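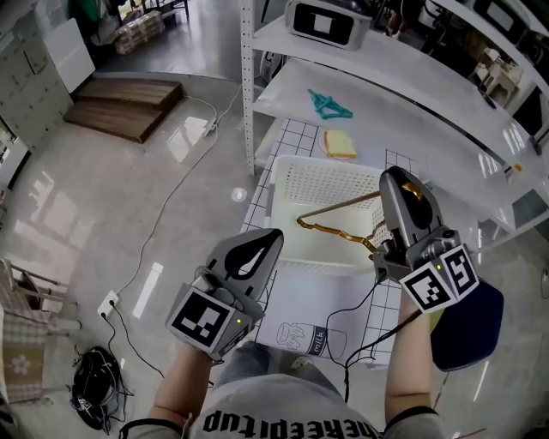

1. Where we're at with the hand demos

Minutes of the Pondano demonstration group, 2019-03-24. I'm typing these up from my own notes again, so if I've put words in your mouth, sing out before the next one and I'll fix it.

We kicked off with the household tasks. The Drasteo set now has 121 hanger demos in it, all done with the hand-held grippers, and the group was pretty chuffed with that. The target for the whole set stays at 2000 demos across all tasks and we're not moving it, although there was a fair bit of grumbling from the back about how long the bread and plate tasks take to reset (fair enough, I've done a few of those myself and my wrists knew it).

The main gripe was speed. Several of us demonstrate much faster by the end of a session than at the start, and you can really see it in the playback - the approach gets sloppy and the fingers close before the hand has settled. Agreed that we slow down for the last few centimetres of every grasp, and that any demo where the object slips gets kept but flagged. Don't bin them! We argued about this last time as well and I'd like it noted that it's now decided.

Action: I'll rewrite the task sheet for hangers so it says which end to pick up first. At the moment it says "pick up hanger", and we've had people doing it every which way.

2. Remote control versus holding the gripper

This one took up most of the arvo. The Katayama arm is working over remote control again and we had 34 demos from it to look at, all pick and place into the basket. The good side is that whatever you record, the arm can definitely do, as it was the arm that did it. The bad side is that everybody drives it like they're reversing a trailer. Lots of stopping, lots of little corrections, and a hanger that takes a few seconds by hand can take up to 3 minutes on the remote.

By hand you get lovely smooth motion and you can feel when something's caught. But you can also reach places and twist your wrist in ways the arm can't follow, and a couple of the nicest looking demos were no use at all when we tried to replay them. My own were among them, sadly.

We went round in circles a bit and landed here: hand-held for anything with two hands or anything floppy, remote for tight spots near the shelving where the arm's reach matters. Someone asked whether we could mix both in the same training run. Yes, but label them properly, and please use the dropdown instead of typing it into the comments.

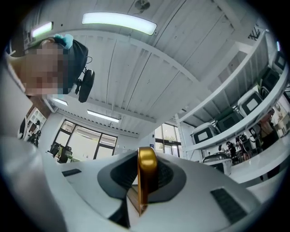
The other thing that came up was marker visibility. If the markers on a gripper get covered by your sleeve or turned away for too long, tracking drifts and the demo is only good for the first half. Push your sleeves up, keep your elbows a bit wider than feels natural, and do a slow practice run before you start recording. We also want cables laid out to one side before each batch, and I was asked to put in writing that whoever finishes a session winds them up afterwards. Consider it written.

3. Skilleten export

Not much joy here. The Skilleten export still drops the gripper opening width on longer recordings, so the replay shows the hand going to the right spot and then doing nothing. It's fine on short ones. Until that's sorted we'll cut long tasks into separate demos at a natural pause, with the gripper open and clear of everything.

Action: short test batch through the export before we record anything else long.

4. Other business

Finger pads are wearing and a fresh lot needs ordering. I said I'd do it, so somebody please remind me.

There was a suggestion to have newcomers watch a full session before they pick up a gripper. Everyone liked it. We'll try it with the next intake in August and see whether their first demos come out any cleaner.

The folding task was held over, as we ran out of time.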